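Notebook > Hardware > Grippers

Two finger shapes on one handle

25 August 2019

I have been putting off writing about the hand-held grippers because I kept changing my mind about the fingers. The handle is a Bovetier, bought used, and it takes any finger block with the right screw spacing. I own two sets that are worth comparing. One is the stock set that came in the box. The other is a flat set from Cutbridge with a softer pad, which cost me 43 dollars with shipping.

Mitsuko Wada lent me her wide lens in February and I still have it. With that lens on the handle I can see both fingers and most of a desk at once, at the price of everything bending toward the edges. For comparing grips I think it is the right trade. With my old narrow lens I lost the object as soon as the fingers closed on it.

The job I care about most is a drink bottle. Thin plastic gives when you squeeze it, and a full bottle and an empty one need different pressure. A cup is easier to grab and easier to knock over. I wanted both on an ordinary messy desk, because a clean bench makes every gripper look good.
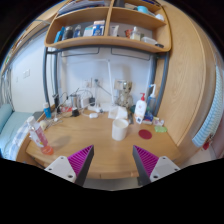
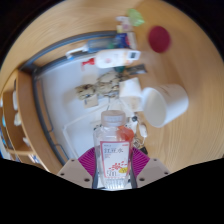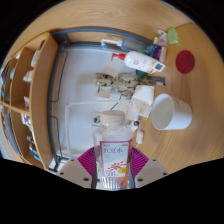 Magenta ribbed pads, a bottle with a pink or red label, and a white cup on the same desk.

Do ribbed pads need to be replaced often? Mine lasted 1000 closes on the Bovetier before the ridges began to flatten, and I change them in pairs so both sides grip the same.

The logging side is less interesting but took longer. I use a Fivis board to record how far the fingers are open, and it writes one line per reading to a card. My last session gave me 2935 lines, and 26 of them were garbage from a loose connector. I pushed the connector back in, put a dab of hot glue on it and have not had a bad line since.

Stiff pads hold a hard object better. They also slide on a bottle if I come in at an angle, and I come in at an angle a lot. The softer ones forgive that, but they hide how hard I am squeezing, so I tend to crush things. I have started closing slowly and stopping when the plastic first moves. That works well enough by hand - I don't know yet how I would tell a motor to do it.

I also tried the Buzatu controller for one evening. The trigger feel is nicer than the Bovetier and the cable comes out of the back, away from your wrist. It would not talk to the Fivis board without an adapter I don't have, so it went back in the drawer. If I find the adapter I will give it a fair test with the same bottle.

For now the Cutbridge fingers stay on for bottles and the stock set goes on for boxes. Swapping takes four screws and a few minutes.

3 comments
11 shares

Recent posts
Cleaning up finger width logs from the Fivis board
Wide lens or narrow lens on a hand-held gripper
Where I buy small screws
Buzatu controller, first evening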